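Daithí Breathnach has sold table linens for eight years, and he wants me to believe a kitchen needs 50 of them. I own two dish towels. I told him so.

"And what do you put under the bread?" he asked.

A plate, I said. He let that pass.

His pitch is that printed cloth makes people set the table properly. I have my doubts – I have eaten plenty of bad dinners off nice fabric. When I asked who pays $110 for a set from his Mendatetti line, he shrugged. "People who eat at home a lot. They get tired of white."

Do the prints hold up? "If you wash them cold." And if you don't? "Then you buy plain next time."

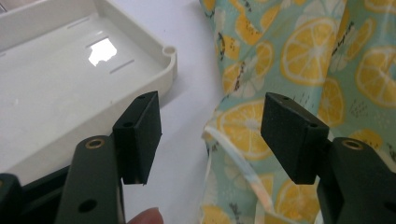
Lemon print on mint green, beside a white tray.

The lemons are his favorite. I thought they were a bit loud, and said that too.

"You're looking at it on a white table," Breathnach said. "Put food on it first."

I asked whether he uses the lemon one at home. He took a while to answer. "My wife picked stripes."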